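Issue 22

I have been writing this newsletter-turned-blog long enough to have strong opinions about sourdough, and this week you are getting all of them. If you came for the tomatoes, they're next time, I promise (they're still green and sulking).

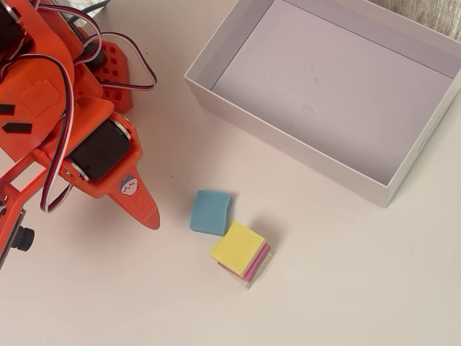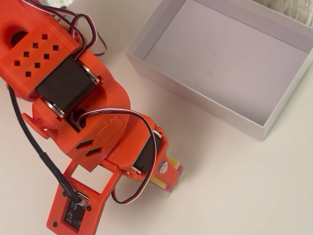
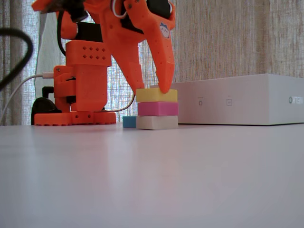
Orange arm, pale tabletop.

Vol. 3, No. 22, page 70

So, bread. My starter came from Zdislava Michalík, who lived two doors down when I first moved to Skorville and who handed it over the fence in a jam jar with a square of cloth on top. She told me to feed it when I fed myself. I took that literally for a week and ended up with so much of the stuff that I was giving it away at the bus stop. What she meant was once a day, at supper, and I still do it that way, usually while the pasta water is heating up.

I'd tried making my own starter before that, back in January, in a kitchen with one good radiator and a window that wouldn't shut. It bubbled for two days and then went flat and smelled like nail polish. I threw it out and sulked. I know now that I should have kept going – that flat stretch is normal, and mine probably just wanted a warmer shelf.

The flour question comes up in my inbox more than anything else. I use plain bread flour for most of the loaf and a scoop of rye for the starter. Whole wheat is lovely but it drinks water like crazy, and if you swap it in without adding more you get a doorstop. I made that doorstop for my sister's birthday. She ate two slices, bless her, and then asked if there was any cake.

Water next! My usual is 70 percent, so 350 grams of water to 500 grams of flour. Lots of people online go much wetter and get those huge shiny holes, and good for them, but my butter falls through the holes and lands on my sock. At 70 the dough holds together, I can shape it without swearing, and it still has a nice open crumb.

I mix after breakfast, let it sit while I answer email, then add the salt and fold it every half hour or so until lunch. Folding sounds fancy. You wet your hand, grab one side, stretch it up and flop it over the middle, turn the bowl, do it again. If you miss one because the phone rang, the bread will not hold it against you. Then I leave it alone until it looks puffy and wobbles when I nudge the bowl. On a hot day like the ones we've been having that can be early afternoon, and in winter I've waited until after dinner.

I shape it, put it in a floured basket and stick it in the fridge overnight. The cold makes it much easier to score, and I like waking up knowing there's bread to bake. It goes into a very hot lidded pot straight from the fridge, lid off for the last stretch, and out when it's darker than you think it should be. I used to pull mine too early every single time and the crust went soft by noon.

The hardest part is the waiting afterward. I have cut into a hot loaf more often than I'd like to admit, and the middle was gummy every time, and I ate it anyway with too much butter and a pinch of salt, standing at the counter.

A few of you asked what to do with the extra starter. Pancakes, mostly! Stir in an egg, a splash of milk, a little sugar and some baking soda right before they hit the pan. Crackers are good too, rolled as thin as you can stand and covered in sesame seeds. Somebody wrote in about a chocolate cake and I'm trying it on Sunday, so I'll report back, along with whatever the tomatoes have decided to do by then.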